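Laundry, term two

March 6, 2020

I said in my last post that I would write up the club's laundry project once we had something worth writing about. We now have a little, so here goes.

For anyone new, I help run the robotics club at the college where I teach two sections of intro programming. The club meets in the old utility room on the ground floor, which has a concrete floor, good power and a heater that works when it feels like it. We have a two-armed robot that the students call Prantl. The name came from a list of words one of them found on a packing slip, and by the time anyone suggested changing it the name was already in all the code.

Last year Prantl stacked cups. It was a fine first project, but cups are all the same shape and they stay where you put them. In August the students voted on what to do next, and laundry won by a single vote over watering plants. The task as written on the whiteboard is short: take something soft out of a basket, put it in the washer, close the door. We are not washing anything. The machine is plugged in for the lights on the panel and that is all we need from it for now.

I want to go through how the work is split up, because I get asked about that more than anything else.

There are 8 students who come regularly. They fall into two groups without my having to assign them. One group likes driving the arms by hand and recording runs. The other group likes sitting with laptops and working on what the arms should learn from those runs. Tanvir Bandara moves between the two and has ended up as the person who knows where every file is. He wrote a small program named Iruter that sorts the recordings into good, usable and bad, and asks whoever did the driving to type one line on what went wrong. Most of the lines say "dropped it." A few are longer and more useful.

Starting position turned out to matter a lot. In the first weeks people put the basket down wherever they happened to be standing. The arms would learn a reach that worked for one spot and no other. Then we went too far the other way and put tape on the floor, and the results looked great until somebody nudged the basket a hand's width and everything fell apart. Now we move it a little on purpose between runs, and we do some practice with nothing in it at all, so the drivers can get used to where the rim is before they have to think about grabbing anything.
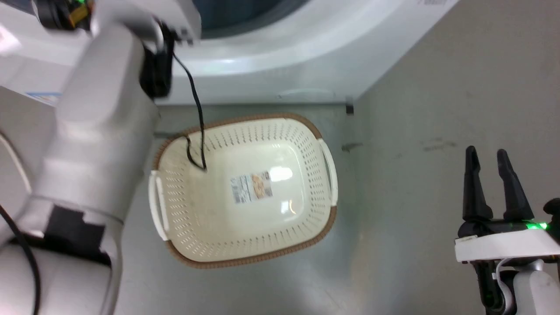

Shanthi Weerasinghe wrote to me after I mentioned those practice runs in the club newsletter, and she thinks we should do far more of them. In her experience new drivers spend their first hour fighting the controls, and any data from that hour teaches the robot to hesitate. She would have each student do a full session of reaching and backing off with recording switched off, and only then start saving runs. She also asked whether we let the same person drive both arms or split them, and said she would never split them.

We do not split them, for the record. We tried it once and the two drivers kept apologizing to each other. As for the full session of practice, I brought it to the group and they agreed to half a session, which I think is fair given that we only get 90 minutes in the room.

On to the numbers, for those who like them. Since the start of term we have recorded 357 runs. Iruter has 205 of them marked as good. The rest are split between usable and bad, and I will not pretend the line between those two is very firm. Two students will look at the same recording and disagree. We had one long argument over a run where the item went into the drum, came halfway back out with the gripper, and then fell in again when the fingers opened. It was marked good in the end. I would have marked it usable, but I only get one vote like everybody else.

The soft things are the hard part of this. A gripper with two fingers is happy with a box or a cup handle. With something fluffy, the fingers close on a pinch of the surface, and whether that pinch holds depends on how deep they went before closing. Too shallow and the thing slides off on the way up. Too deep and the fingers come up against the bottom of the basket, the arm pushes, and the whole basket skates across the concrete. We started with a dish towel, which was too thin and tended to fold flat. A T-shirt was better. Something thick and furry is the easiest to get hold of and the hardest to let go of, so it makes good practice for both ends of the job.

The other hard part is the washer door. For now a student opens it before each run and we leave it wide open. The door swings to the left, so it takes up space that the left arm would like to use. The drivers have mostly settled on doing the lift with the right arm and using the left to keep the basket steady. Nobody told them to do this. I noticed it when I was reading through the one-line notes, and when I asked, they said it was just easier on the elbows.

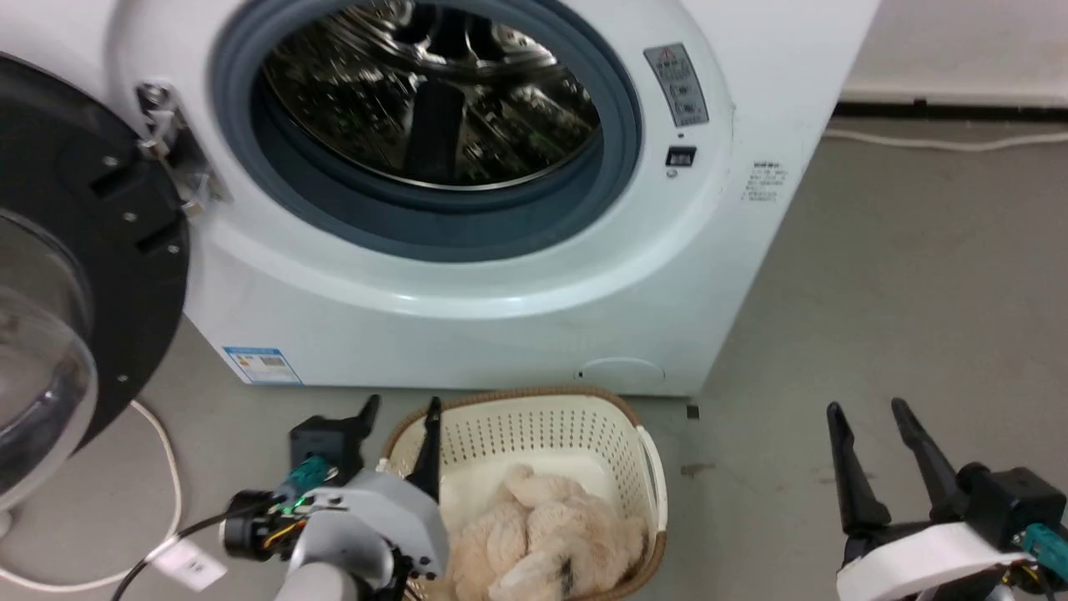

The next problem was height. The opening of the drum is higher than the rim of the basket, so the arm has to lift, then go forward, then reach in, and the lift has to be finished before the forward part begins. Beginners blend the two into a diagonal and catch the item on the rubber at the bottom of the opening. It is a natural thing to do. I do it myself with real laundry at home, and I have a whole body to correct with.

Tanvir's suggestion was to have drivers say the steps out loud. Up, in, open. It felt silly for the first few runs and then people stopped noticing they were doing it. The number of snagged runs went down that week. I can't say for certain that the talking did it, as we had also raised the speed limit on the lift the same week, and we should not have changed two things at once. I have told the students this many times and then did it myself.

A few smaller things, in no order.

The cables need attention before every session. They creep. One of the first-years now walks the length of each one before we power up and moves anything that is lying where the basket needs to go. It takes a couple of minutes and has become her job by default.

We write the date and the driver's initials on paper as well as in the file. I was against this as a waste of time. Then we had a laptop that thought it was a different year, and the paper saved us a lot of guessing.

The shine inside the drum causes trouble. Steel with holes in it reflects all kinds of things, and the reflections move when the arms move. One of the laptop group is working on a way to make the model pay less attention to that area. I do not fully follow how, but she explained it to the others with a salad bowl and a flashlight and they seemed to get it.

If you are thinking of doing this with your own club, get the machine before you plan anything else. Ours came from a staff kitchen that was being refitted, and it took longer to get it down the corridor than to set up the robot. Check the door frames first. We had to take one off.

Money has been all right. The basket was cheap. The gripper fingers wear and we have replaced one pair so far. 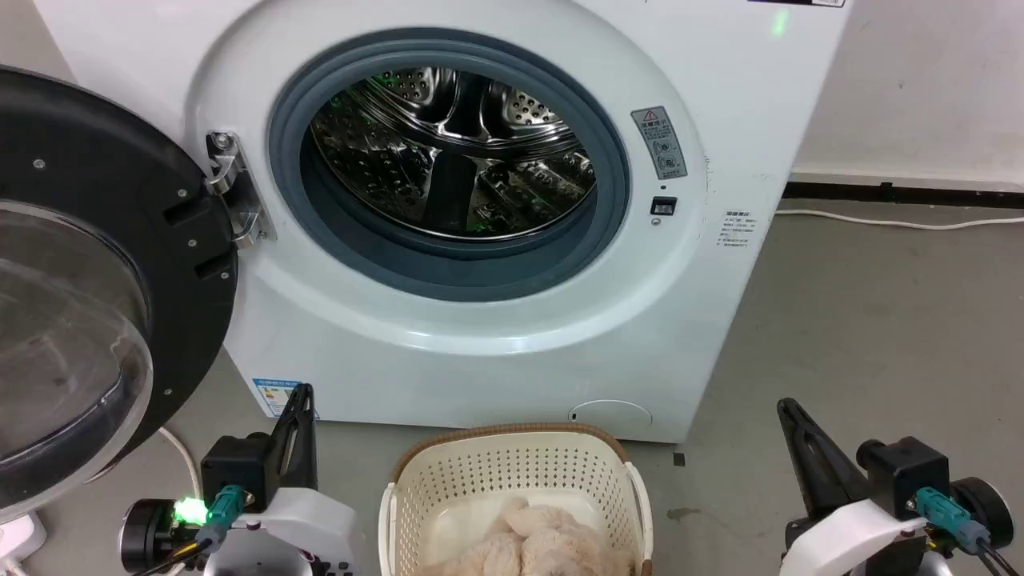
Both arms, the basket and the washer in the club room.

The plan from here is to have Prantl try the whole task without a driver at the regional student meet, which goes by the name Wotska. I don't know where the name comes from and the organizers have never said. Clubs get a table or a patch of floor and a fixed slot to show what they have. There is no ranking in our category, only written comments from visiting teachers, and the comments last year were worth having. One of them told us our cup stacking was too careful, and that reader was right.

We will not be bringing the washer. I asked, and the answer was a very polite no. The students are building a stand-in from plywood with a round hole at the same height as the drum opening. That brings up the question of whether a model that learned on the real machine will cope with a board. My guess is that it will do badly at first, and we will need to record a fresh batch of runs with the board in place. Tanvir thinks a small batch will be enough. The two of us have a coffee riding on it.

After that, the group wants to work on closing the door. The latch needs a firm push at the end, and we have to decide how hard we are willing to let an arm push on anything. I would like that number written down and agreed on before anybody tries it. There is a site called Rundomov where a few other school clubs post their settings, and I have asked there what limits people use for pushing. Two have answered so far with very different figures, so I am waiting for more.

If your club has done anything with doors, drawers or lids, leave a comment and tell me what limit you settled on and what gripper you had. I will put the answers together in the next post, along with how the plywood board is coming along.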